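Residents of Flengate Court are asked to read the following guidance on the care of household desks, shelving and wooden floors. It replaces the leaflet issued in June and applies to all furnished apartments in the Flengate and Wurham buildings.

## Wooden floors

Sweep or vacuum floors before any damp cleaning. Grit left under a mop will scratch the finish, and the marks are seldom covered by the annual service. Use a well-wrung cloth and plain water for routine cleaning. Steam mops are not permitted.

Felt pads should be fitted to the feet of all chairs and tables. Replacement pads are available from the building office in packs of 20. Old adhesive may be softened with a hair dryer on its low setting and lifted with a plastic scraper.

## Desks and work surfaces

White surfaces show ink and coffee rings quickly. Wipe spills at once with a soft cloth and a drop of dish soap, then dry the surface fully. For older stains, apply a paste of baking soda and water, leave it for 9 minutes, and rinse. Bleach and scouring pads will dull the surface permanently.

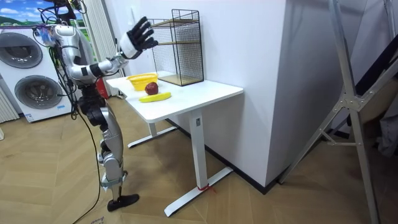 Height-adjustable desks require some additional care. Before raising or lowering the desk, check that cords have enough slack to reach the full height. Tighten the leg bolts twice a year with the wrench supplied. The Tistero model is rated for a load of 80 kilograms, and residents should not sit or stand on it.

## Wire shelving

Dust wire shelves with a dry paintbrush, working from the top down. Where rust has appeared, rub the spot lightly with fine steel wool, wipe it clean, and touch it up with clear enamel. Heavier items belong on the lowest shelf. A sheet of stiff card cut to size will keep small jars from tipping between the wires.

## Reporting damage

Damage to floors or furniture should be reported to Marama Harawira at the Kereama Street office, extension 690. Please give the apartment number and a short account of the problem. Requests for refinishing must be received by 7th September to be included in the fall schedule. Residents should not attempt to sand or varnish floors themselves.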